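Section 8: Setting Up Your Campus Report Line

Welcome to the part of Lanatard we're most excited about! By the end of this section your student organizations office will have a working report line for hazing concerns, and any student on campus will be able to reach it from a phone. Set aside one quiet morning for the whole thing.

Before you start

You need an administrator account, the list of recognized student organizations from your registrar or Greek life office, and the names of at least 2 staff members who will receive reports. If your school has more than one campus, finish the steps for one before you begin the next. The sample screens in this guide use Skelness College with its branch campus at Meireles, so swap in your own names wherever you see those.

Creating the line

1. Sign in and open Settings, then Report Lines.

2. Select New Line. Type a name students will recognize right away. "Skelness Hazing Reports" works great; "Form 316" does not.

3. Choose the campus from the list. If the campus is missing, go back to Section 2 and add it there.

4. Upload your organization list. A file with 142 rows loads in a few seconds, and you'll see a green check next to each name that was read correctly.
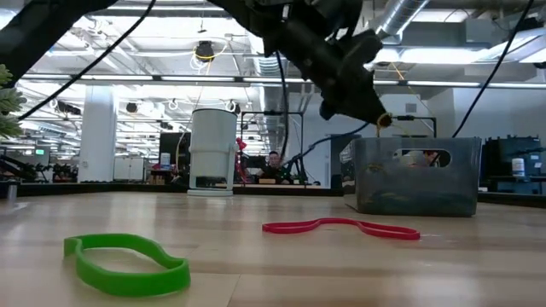 5. Fix any names marked with a question mark. Most of the time it's a chapter listed twice, once with its Greek letters and once spelled out. Pick the version students use and select Merge.

6. Under Anonymous Reports, choose On or Off. With this setting on, Lanatard leaves out the sender's name and email, and the student gets a case code they can use to check for replies. We love this feature – students can keep talking with your office for weeks without ever giving a name!

Note: The case code is shown one time only. Your welcome message should tell students to write it down.

Caution: Turning anonymous reports off does not change reports that already came in. Those stay anonymous for good, and our support desk can't undo it.

Choosing who gets reports

7. Open the Recipients tab and add your first staff member. Each person needs a working campus email and a phone number for urgent alerts.

8. Add a second person from a different office. If a report names a staff member, Lanatard skips that person and sends it to the other one.

9. Set the hours for each recipient. Outside those hours, reports marked urgent go to the after-hours number you entered in Section 2.

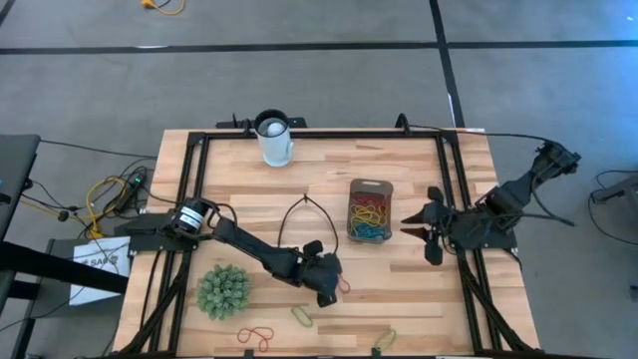 Wooden tabletop with black rails, tape lines on the floor.

Caution: A report line is not an emergency service. Keep the sentence telling students to call 911 at the top of the form. You can change its color but you can't remove it.

Testing the line

10. Select Send Test Report. Pick any organization and type a short message with the word TEST in it.

11. Ask both recipients to open the test and reply. Then enter the case code on the student page and make sure both replies show up.

12. Close the test case and select Go Live. Woo-hoo, you have a report line!

Moving over from Satar? Your old cases can come with you, attachments and all. Kinga Pálfi on our setup team has written a step-by-step sheet for that, and you'll find it under Help, then Imports. Do the import after you go live, while the line is quiet, and leave the Satar account open until every case shows as Complete.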